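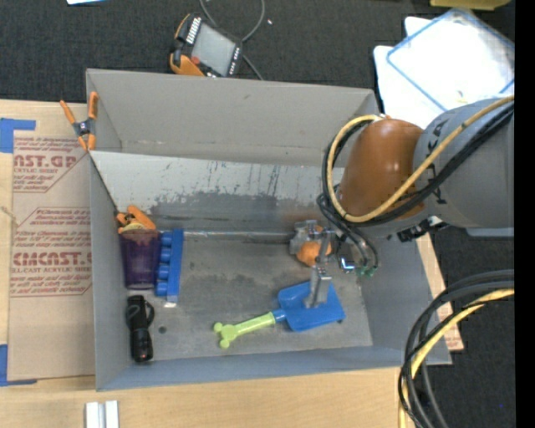
By Keabetswe Pillay
July

I got to the Skindesis open day at 9 in the morning and there was already a line for the coffee, so I skipped it and went straight to the back room, where the picking demo was. Good call! I had Fu pretty much to myself for half an hour.

Fu runs the bin work at the Akcombe site and talks fast. I asked where all the stuff comes from, the toys and the flashlights and the clamps. "Dollar stores, mostly," Fu told me. "And my kids' sandbox. We have 533 things on the shelf and I could tell you which ones I hate."

So which ones? "Anything see-through. Cups are awful. And spring clamps, because they can sit 19 different ways and the arm only likes two of them."

I wanted to know if the bin itself matters (it looks like it's had a hard life). Fu laughed at that. "It's had 200 hours of metal fingers scraping around in it. People ask why we don't buy a nice new one. I like the scratches - if the software gets confused by a scratch, I want to know."

We talked for a while about grippers. The team went through a few before this one, and Fu still misses the suction cup they used last year. "It was great on boxes. Give it a toy shovel and it just sulked."

My last question was what a good day looks like. "Nearly 36 picks before I have to get up from my chair," Fu said, and then somebody came in wanting to know where to park, and off we went to find the Usico people, who had the sandwiches.

The back room is open again next month, same hours. Bring a sweater, the air conditioning is fierce.

Related
Lunch with the Usico crew
What I packed for Akcombe
Open days worth the drive

Contact | Copyright Keabetswe Pillay | Back to top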